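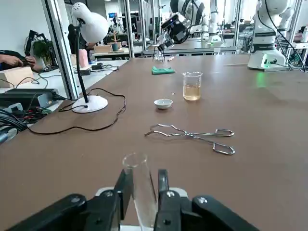

Mikden Opens Sign-Ups for Bench Basics, a Beginner Course in Setting Up and Clearing a Lab Table

BRENELL, 7 June 2021 -- I get to write the announcements at Mikden, and this is one I've been itching to send out since the winter. Sign-ups are open for Bench Basics, our new evening course for grown-ups who want to feel at home around lab glassware again (or for the first time!). It runs for 13 weeks at our Brenell workshop, and the first session is in October.

We've taught chemistry evenings for a while now, and the same thing kept coming up in the feedback forms. People loved the color changes and the crystals, but they got nervous when it was time to set out the equipment or put it away. Which dish goes on the gauze? Where do you set down the tongs? What do you do with a beaker that still has something in it? So we built a whole course out of the part that usually gets squeezed into the last few minutes.
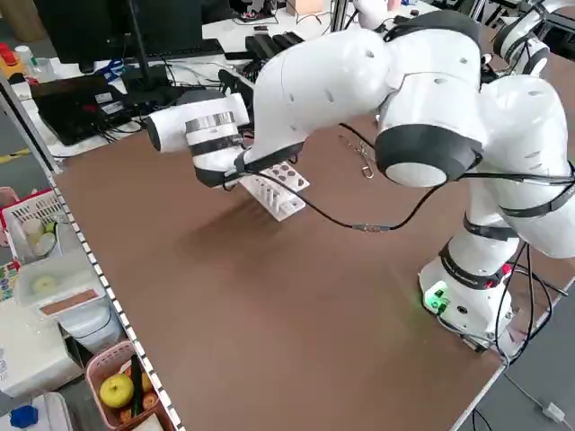 Every session starts with an empty rack and a list. You gather your tubes, your beaker, your evaporating dish and whatever else the evening calls for, and you lay them out so you can reach things without leaning over glass. Then we do a short, simple activity -- dissolving salt and getting it back again is the first one -- and after that comes the clearing up, which gets as much time as the activity does. I sat in on our trial run in the spring and I was surprised how much I enjoyed it. There's something very calming about a tube going back into its slot.

We keep the kit small on purpose. Beakers, test tubes and a rack, crucible tongs, a porcelain dish, a wire gauze, wooden splints, a good lamp and a folded cloth to hand. That covers most of what we do, and it all fits on one big table.

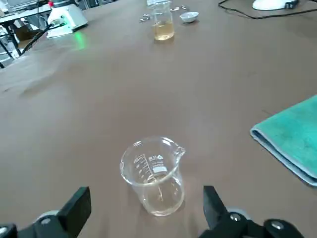
A low-form beaker on the bench, with a folded cloth beside it.

The printed lines on a beaker get an evening of their own, by the way. They're fine for a quick idea of how much you've got, but you'll want a measuring cylinder when the amount matters, and we'll pour the same water into both so you can compare. Bring your reading glasses if you use them!

Our partners at Nkuna wrote the course booklet, and Dadedik is lending us the storage shelves. The booklet has 60 pages with plenty of room for scribbling, and you keep it. 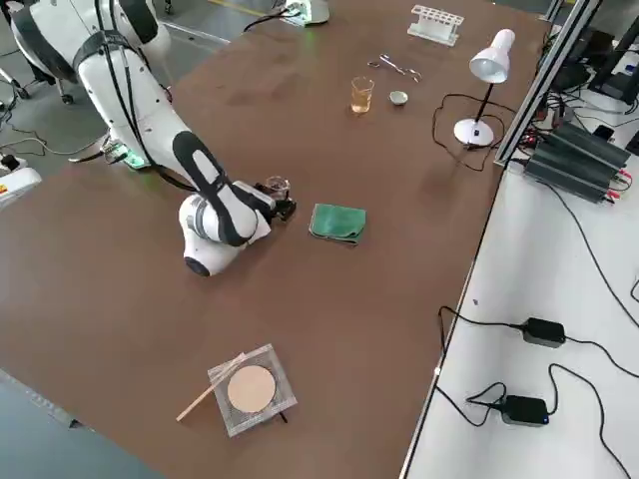

One learner from the trial group wrote to us afterward that she had always rushed the clearing up at school, and that having a fixed order for it -- liquids first, then glass, then metal, cloth last -- made her slow down enough to enjoy the rest of the evening too. She's asked for a second course already. We're thinking about it.

The practical bits: there are 2 groups, one early evening and one later, and you can swap between them if life gets in the way. You don't need any science background. Please wear closed shoes and tie back long hair. Goggles are provided, and so is tea, served in the room next door and never at the bench.

Places can be booked at the Mikden front desk or through the course page on our website. Teachers who'd like to come and watch a session before sending their own students are very welcome, just let the desk know ahead of time.

About Mikden: We run hands-on science evenings for adults in Brenell, and 910 people have taken a course with us so far.

Press contact: Mikden Courses Office, Brenell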